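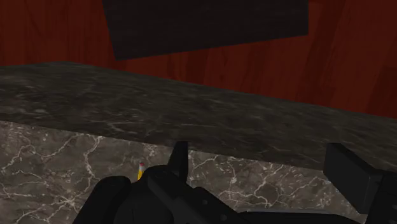 **Simulation / Demonstration recording**

# Nirkby Kitchen, with the Pruveck hand controller

Nirkby Kitchen is a simulated kitchen you drive a robot arm around in, by hand, while everything you do is saved as training examples. You hold the Pruveck controller, the arm on screen follows your wrist, and you pick things up, put them down, open drawers and shut them again. When you press the thumb button the episode closes and the room resets itself with the furniture, stone, wood and small objects changed around. Then you do it again. It's more fun than it has any right to be, and the first afternoon with it tends to run late.

The view at the top of this page comes from the close-up channel, with the black gripper right up against a marble counter and a yellow pencil standing by the veined stone, half behind the gripper's rounded finger. We love this channel. A lot of what makes a grasp work is decided in the last little bit of travel, and that's where a wide room view gives a policy very little to go on. The pink eraser may be the only part of the pencil that's easy to find from a given angle, and a learner needs plenty of moments like that one in its diet.

## What comes with it

- Nirkby Kitchen, one workstation license, with all 14 room layouts
- Pruveck hand controller, right- or left-handed (please say which when you order!)
- Base dock and a braided cable, plus a spare cable
- The object library: 251 models, every one with a collision shape and a weight
- The starter set: 4000 finished episodes, already sorted by task
- Printed quick card for the controller buttons

The monitor in our brochure isn't included, and neither is the computer. See the requirements further down.

## The rooms

The layouts go from a narrow galley to a big square kitchen with an island. Every surface takes its finish from a shared pool, so the same counter can turn up in pale wood one time and dark gray marble the next, with a different stone on the front face than on the top. Walls get the same treatment. Deep red wood paneling behind dark stone is one of the stranger pairings you'll meet, and we've kept it in on purpose. If your policy only knows white kitchens it'll only work in white kitchens.

You can lock any of this. Right-click a surface, choose **Hold finish**, and it stays put through every reset until you let it go. You can also hold a whole room, which is handy when you're comparing two operators and want them to face the same thing.

Overhead cabinets are solid. The arm will bump them, the episode log will say so, and you can decide later whether bumped episodes are kept. (We keep them, with a tag. Recovery from a bump is worth having on record.)

## The objects

Most of the library is what you'd expect in a kitchen: mugs, bowls, jars, spoons, boxes of things. The rest is what turns up in kitchens anyway. Pencils, keys, a tape measure, a dead battery. Customers kept asking for these after the first release and they've been some of the most useful models we've made. Thin upright objects next to a flat face are hard, and they're hard in an interesting way: there isn't much room for the far finger, and coming in from straight ahead can hide the thing you're reaching for.

Each object can be placed by hand, scattered at random, or placed by *rule*. A rule is one line of text:

 pencil: upright, against counter_front, jitter 2cm

Save it, reset, and the pencil will be somewhere new along that face every time. Rules stack, so you can ask for a pencil and a mug and say how close together they're allowed to be.

## The Pruveck controller

We tried a lot of ways to drive the arm before settling on this one. Keyboards are miserable for it, and the episodes come out jerky: long stops, one axis at a time, stop again. A policy trained on that will move like that. With the Pruveck, your hand moves the gripper directly and the trigger closes the fingers in proportion, so a soft squeeze stays a soft squeeze in the data.

There's a clutch under your ring finger. Hold it and the arm freezes while you bring your hand back to somewhere comfortable, the same as lifting a mouse off the desk. Clutch time is marked in the log and can be cut on export with one checkbox, which leaves you with a clean motion from start to finish.

It buzzes on contact, too. There's a light tick when a finger touches something and a steady hum when both fingers are loaded. You can turn this off, but try it on first. People stop staring at the finger pads after a session or two and start watching where they're going next.

Weight is low enough for a long session and the grip shell comes off with two screws if you want to swap it for the large one.

## What an episode contains

Each press of the thumb button writes one folder:

| Item | Saved |
|---|---|
| Room view | every step |
| Close-up view at the gripper | every step |
| Arm joints and gripper opening | every step |
| Operator hand motion, before smoothing | every step |
| Object poses | every step |
| Contacts and bumps | when they happen |
| Task sentence | once |
| Random seed and finishes | once |

The seed matters a lot. With it you can replay an episode exactly, or replay the same motion under new finishes and new light and get a second set of pictures for free. Many groups record for one day and render for three.

The task sentence is plain text that you type or pick from a list, such as "pick up the pencil" or "put the mug in the sink." You can add several wordings for one task and they'll be shuffled across episodes.

## Included tasks

There are 13 tasks ready to go, each with a start condition and a success check. They cover picking and placing, stacking, drawers, one hinged door, pouring (dry goods only, see below), and a group we call *edge work*, where the object sits near a corner, a lip or a vertical face. Edge work is the group to begin with if your policy already handles open counters. It's also where new operators improve fastest.

Success checks run by themselves, but you can overrule them with the controller. Up for keep, down for reject, side for "look at this later." Please use the third one generously. The review screen plays those episodes back at any speed, and you can trim the ends there without touching the original.

## Teaching a good operator

A few habits we've picked up, for what they're worth:

1. Record ten throwaway episodes first. Delete them.
2. Move at the pace you'd want the robot to move.
3. Vary the approach. Left, right, from above.
4. If you miss, fix it inside the same episode and tag it.
5. Take a break before your grasps get lazy, and they will.

Left-handed and right-handed operators produce noticeably different paths to the same object. Mix them if you can!

## Strömberg counter pack (optional)

The Strömberg pack adds stone and wood finishes with much finer surface detail. The heavily veined stones are the stars of it: pale branching lines over gray, busy enough to confuse anything that leans on edges to find an object. Good. That's what it's for. It installs over the standard finishes and shows up in the same pool, with a slider for how often it gets picked.

The pack needs a little more graphics memory. If your machine is near the limit, leave the close-up channel at full size and bring the room view down a notch.

## What it doesn't do

No liquids. No cloth beyond one stiff dish towel, and that one is flagged as experimental in the menu. The arm is a single arm, and two-handed tasks are on our list but they aren't in this version. Light is soft and even by default, and hard shadows have to be switched on under **Room > Light**, a setting lots of people miss.

And a policy that does well in here still has to be tried on your own hardware. We suggest keeping a small set of real episodes beside the simulated ones from the start, recorded with the same Pruveck (it plugs into a real arm through the bridge module, sold separately) so the hand motion lines up.

## Requirements

- A desktop computer with a dedicated graphics card
- One free USB port for the dock, directly on the machine and without a hub
- A desk you can rest your elbow on
- Plenty of disk space; both views at full size fill a drive quickly

## Updates

*Jun 18, 2022.* Placement rules now work on vertical faces as well as tops. Clutch cutting on export no longer drops the last step. The large grip shell is back in stock.

The January release brought the close-up channel up to the same step rate as the joints, and anything recorded before it can be re-rendered from its seed.

## Ordering

Nirkby Kitchen and the Pruveck are made and supported by Grokanis. Order as a set or separately. Teaching labs can ask for the shared license, which covers every workstation in one room. Include your controller hand, your shell size and, if you know it, the arm you plan to use later, and we'll load the matching model before it ships.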